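Posted in October by Kolbrún Thorlacius

Another year, another gala invitation in the mailbox. Heavy cream envelope, gold lining, my name spelled right for once. The Akcombe Family Fund would love to have me at a dinner at the Ovulard, black tie optional, silent auction to follow.

I went two years ago. I had a decent time, ate some salmon, and bid on a weekend at a cabin I didn't want. Afterward I asked what the night had brought in and got the word "record." Record what? Record gross? After the room, the band, the flowers and those envelopes, I wanted to know what was left for the kids' reading program. It took three emails to get an answer.

The answer was $1,552. That was for a ballroom full of people in good shoes.

I was told I was missing the point, that a gala is about "raising awareness" and "building relationships." Maybe. Everyone at my table was already aware. Four of them sat on the board.

This year they've added a sponsor, Grarau, and a raffle run through an app called Ojo that takes its own cut. How big a cut? I wrote on Wednesday to ask. I also asked whether the sponsor covers the room or just gets its name on the napkins. We'll see if I hear back before the RSVP deadline.

Meanwhile I'm mailing the program a check for the price of the ticket, with "books" on the memo line. If they can show me that the dinner does better than that, I'll dig out the dress.

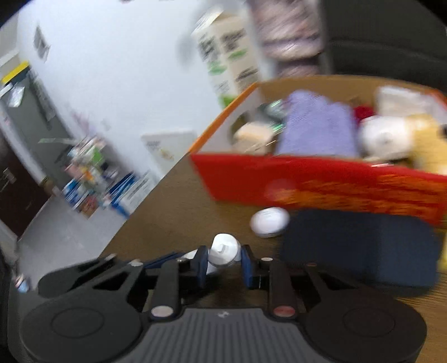
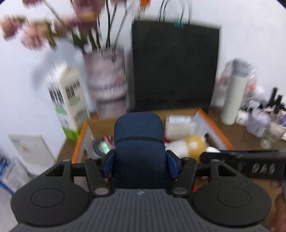
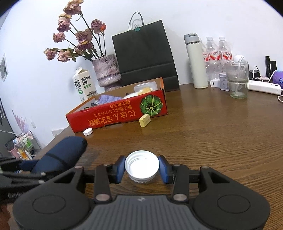
Last one: white bottle caps and a red box with a pumpkin on the front.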